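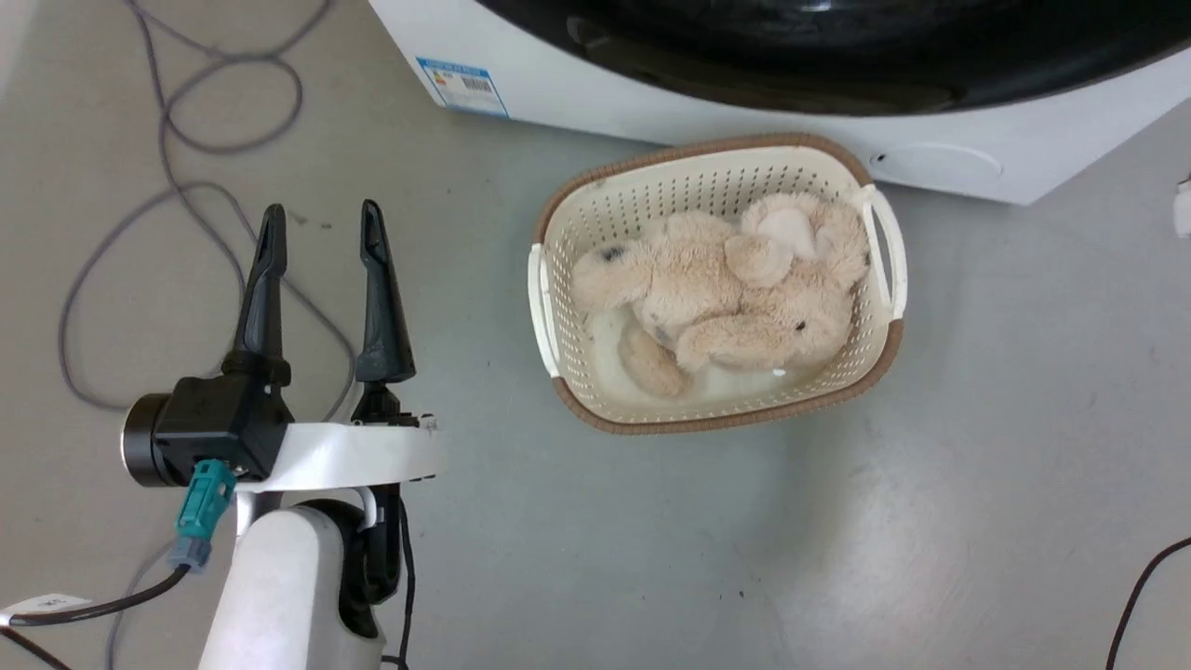 Seyoum Trulon

08/01/2025

ok so I finally got to the weaving and sound show at Cododham. thread while its fresh, typing on the train, sorry

ground floor is all looms. old ones, mostly floor looms, and each has contact mics taped under the beam. you push a treadle and the whole room hums

took me a while to get that the hum isn't the loom. it's a recording of the mill next door, slowed way down. the treadle just opens it up

main piece is called Tokik. 1,280 bobbins hung off the ceiling on fishing line, fans at both ends. they knock together. sounds like rain on a bus shelter

sat under it way too long. my neck is wrecked

upstairs is weaker imo. 2 rooms of framed cloth samples, wall text longer than my lease. one nice indigo piece by the window, faded down one side. skipped the rest

oh and the listening booth!! 172 short clips of people describing a piece of clothing they lost. pick a number, hear it thru a phone handset. got a green raincoat left on a ferry, then a single sock

the sock one is good. she's so mad about it

line for the booth was bad tho. go early or go right before close, middle of the afternoon is a mess

sound bleed is a real problem. you can hear the bobbins in the booth and the booth phone ringing under the bobbins. maybe on purpose? the handout dosen't say

they printed 600 of the handouts and want them back at the door. folded mine by accident, got a look

bring a sweater. fans are strong

bench by the stairs is part of the show btw, don't put your coffee on it

runs into November. I'm going back for the booth, want to hear the rest of the low numbers

ok my stop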